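Fosum Manipulation Program
Progress Report to the Ernard Fund
Submitted 2025-03-26

Summary

The project remains on schedule. During the reporting period the team recorded 2,006 accepted demonstrations of two-handed tabletop tasks, all collected at the Dagdag site by trained operators. The recordings will be used to train the Zondari control model, which learns from the operators' movements and the matching camera views.

Collection

Eleven task types are now in use, covering picking up, moving, stacking and handing over common household items. Each operator completes 60 minutes of supervised practice before any recording is kept. Work on the stacking tasks began later than planned while the left hand was out for repair, and those tasks are still underrepresented in the set.

Quality review

Every demonstration is checked by a second person before it enters the training set. Reviewers accepted 96 percent of the recordings submitted in March. Most rejections were for early stops or for an instruction that did not match the action performed. The written guide for operators has been revised to address the second problem — the earlier wording left "beside" and "next to" open to different readings.

Plans for the next period

The team will add recordings with changed lighting and will move part of the effort to the stacking tasks. No change to the approved budget is requested.

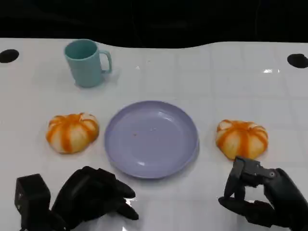
Object placement remains the main source of variety in the table-setting tasks. Operators work from a printed list of starting layouts, and each layout is used for a limited number of recordings before it is retired. Layouts with two near-identical items, such as the orange-striped pumpkin shapes to either side of the lavender plate, call for instructions that name a side, and reviewers check that wording first. The teal mug, standing farther back with its handle to the right, is covered by a separate group of instructions on grasping by the handle. Both groups will continue into the next period.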